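# Chapter 7. Chores as a Test of Machine Skill

## 7.1 The question

An industrial arm can place a spot weld in the same position for years. The same arm, given a new program and a soft gripper, may fail to clear a kitchen table. This chapter asks why the second task is harder than the first, and how far the difficulty has been reduced. The short form of the question, "Can machines do chores yet?", has no single answer. It has to be split by task, by setting, and by the rate of failure that the person paying for the work will accept.

The word *chore* is used here in a narrow sense. A chore is a short manual task, done often, with objects that were not designed for the machine and in a place that was not arranged for it. Wiping a counter is a chore. So is putting loose fasteners back in their bins at the end of a shift. Stamping a door panel is work, but it falls outside the definition, because the press, the die, and the sheet were all designed together.

Three terms will recur. The *workspace* is the volume the arm can reach with the gripper in a usable direction. A *trial* is one attempt at a chore from a stated starting condition. An *intervention* is any action by a person during a trial, including moving an object back within reach. Trials with interventions are counted as failures throughout the chapter unless the text says otherwise. Some published results use a looser rule, and the reader should check before comparing them.

## 7.2 Why simple tasks are difficult

Consider the instruction "put the bottle on the tray." A child of three can follow it. For a machine, it breaks down into at least the following steps:

1. Find the bottle and the tray.
2. Choose a place to grip the bottle.
3. Move the fingers to that place without striking anything.
4. Close the fingers with enough force to hold the bottle.
5. Lift, carry, and turn the bottle as needed.
6. Lower it until it rests on the tray, then let go.

Each step has its own sources of error. Step 1 depends on sensing, and clear plastic is a poor target. A depth camera that projects a pattern of infrared light will often see through the wall of a bottle or receive a false return from a ridge. The measured surface then has holes in it. A printed label helps, as it gives the camera something opaque to measure, but it covers only part of the body.

Step 4 depends on the stiffness of the object. A full, sealed bottle resists squeezing. An empty one with the cap off does not, and a grip force that suits the first will crush the second. The cap state and the fill level are hard to judge from a camera alone.

Step 5 depends on where the bottle is held. A bottle gripped near one end acts as a lever. If it carries liquid, the weight produces a torque about the finger pads, and the free end tends to drop. With two flat fingers, the only resistance to this turning is friction across the small area of contact.
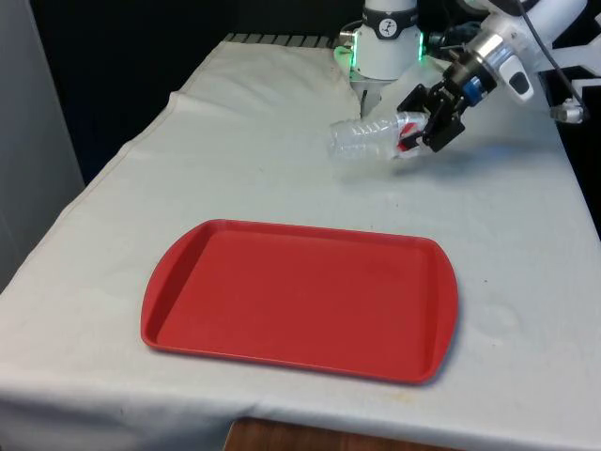 Step 6 receives less attention in the literature than it should. Letting go is a separate skill from taking hold. A cylinder laid on its side can roll after release, and a raised rim will stop it only if the cylinder is already inside the rim. If the gripper opens too high, the object bounces. If it opens too low, the fingers press against the floor of the tray and the arm may stop on a force limit. Standing the bottle upright calls for a turn of the wrist before contact, and the allowable error in that turn is small.

The steps are also linked. Suppose each of the six succeeds independently in 98 trials out of 100. The whole chore then succeeds in fewer than 89 out of 100. A chore of thirty such steps, which is modest for clearing a family table, would succeed a little more than half the time. Errors in real systems are seldom independent, so this arithmetic is a guide only. It does show why a good result on a single motion tells us little about a full task.

## 7.3 A worked case: the Plendimitz trials

The Plendimitz trials are used throughout this chapter. They were run by Natália Teixeira and Leonie McPhee to compare two controllers on the same set of tabletop chores. The first controller, Drusum, follows a written sequence of motions and corrects the position of each motion with a camera. The second, Kun, was trained on recordings of people guiding an arm by remote control. It has no written sequence.

Both controllers were given 965 trials. The chores included placing bottles and cups on trays, sorting cutlery, folding a hand towel, and returning hand tools to a rack. An operator reset the objects between trials. The starting position was drawn from a list, so that neither controller received an easier layout.

Kun completed 825 of its trials without intervention. This is a success rate of 85.5 percent. Drusum's total was lower, but the totals hide a difference in kind that matters more than the gap between them:

| Property | Drusum | Kun |
|---|---|---|
| Typical failure | Stops and reports a fault | Continues after an error |
| Effect of a moved object | Fails if outside the camera window | Often recovers |
| Soft objects | Poor | Fair |
| Time to add a chore | Long, by hand | Long, by recording |
| Cause of failure | Usually traceable | Often unclear |

Teixeira and McPhee argued that the first row should decide the choice of controller in most shops. A machine that stops can be attended to. A machine that has dropped a part and goes on to place an empty grip in the next nine bins creates a fault that must be found later, at greater cost. In a home the order of concern may be reversed. A resident who must walk to the kitchen every few minutes to clear a fault has saved no labor.

The towel results were the weakest for both controllers. Cloth has no fixed shape, and a fold that has shifted cannot be described by a single position and angle. Section 7.6 returns to this point.

## 7.4 Home and shop floor compared

It is common to treat the home as the harder setting and the shop floor as the easier one. For chores, this is only partly true.

The shop floor offers known lighting, level benches, and a small list of parts. It also offers staff who can be trained to keep the workspace clear. Against this, the pace is set by the line. At the Brurkeo plant, a packing station was allotted 80 seconds per carton. An arm tested at that station completed the task reliably but needed longer than the allotment, and it was moved to a station with a slower pace. Nothing was wrong with its handling. The chore was possible and still not worth doing by machine.

The home seldom sets a pace. A dishwasher may be emptied at any hour of the night, and a slow machine is acceptable if it is quiet. What the home imposes is variety. No two kitchens store the same objects, and the objects change from week to week. Children and pets enter the workspace without notice, which limits arm speed and the force that may be applied.

The readiness of a chore can therefore be judged on two scales:

- **Variety:** the number of different objects, layouts, and surfaces the machine must handle without new instructions.
- **Tolerance:** the amount of delay, damage, and human attention the user will accept.

Chores with low variety and high tolerance are being done by machines today. Floor cleaning is the familiar household case. Chores with high variety and low tolerance, such as putting away another person's glassware, remain out of reach of any system a household could reasonably buy. The chores between these limits make up most of the field, and they are the subject of the remaining sections.

## 7.5 Reading a demonstration

Before going further, the reader should form the habit of asking the same questions of every reported result. How many trials were run? Who chose the starting positions? Was the chore performed with objects the controller had met before? What was done between trials, and by whom? Is a recording shown at its true speed?

A single successful trial shows that a chore lies within the physical reach of the hardware. It gives no measure of how often the chore would succeed, and a failed trial is equally weak evidence against it. The number of trials needed to support a claim depends on the failure rate being claimed, and the method for finding it is given in Section 7.7.

### Terms introduced

chore, workspace, trial, intervention, variety, tolerance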